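The Round Table at Grevoveo – A Winter Gallery

Posted by Colette Joly, January 23, 2021

When we took over the back half of the Grevoveo building in Trarkville, the first thing that came up the stairs was the round table. It's big and white and it took two of us and a good deal of muttering to get it around the landing, and I remember thinking we'd be sorry we bought it. Well, we aren't! Everything we do seems to end up there sooner or later: the mail, the samples, the lunch someone meant to eat at noon, and all the packing and unpacking that goes with running a small office full of people who order things.

I promised my sister in Butberg, who asks me in every phone call what it is I do all day, that I'd put something up for her to look at. So this page is for her, and for anyone else who likes a peek at other people's desks (I know I do, and I'm not a bit ashamed of it).

My favorite part of the day is the bagged goods. Small soft things in thin plastic are much fussier than boxes – they slide, they puff up with air, and the plastic always wants to gather itself into a bunch at one end. I like to lay a bag flat, smooth it from the middle outward, and only then see to the ends. 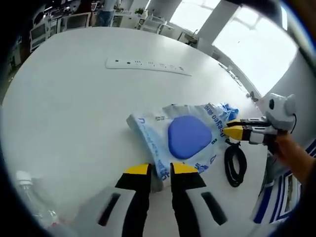
The trick with any soft bag is to keep hold of the gathered end while you settle the rest, and to go slowly. I used to squeeze all the air out in one go and then wonder why my stack leaned over like a tired old fence. Now I press a little, wait a little, and press again, and the pile behaves itself. In December we went through 375 bags of one thing and another, and by the end of it I could have done the job in my sleep.

A blue cushiony shape showing through thin plastic, blue lettering on the outside, and a bright blue bunch at the end of the bag: so much blue on one white table, and it cheers me up on a gray morning. The long white power strip lives up there as well, and it's a rare day that the table doesn't have a water bottle on it too. My sister will want to know about the plant on the white cabinet at the back. It's a little one, and I talk to it more than I should.

The desks and monitors are over on that side too, so whoever is packing can hear all the office news without getting up, and gets asked to settle arguments about lunch.

Our old table at the Tsolakis place was a narrow one, and everything rolled off the far side of it. A round one has its own ideas, of course. There's no proper corner to pile things in, so the piles creep toward the middle, and every 10 days or so I have a grand clear-out and find my good scissors again.

More pictures when I get around to it. The next delivery is roughly 300 bags, and I still haven't found a shelf for them.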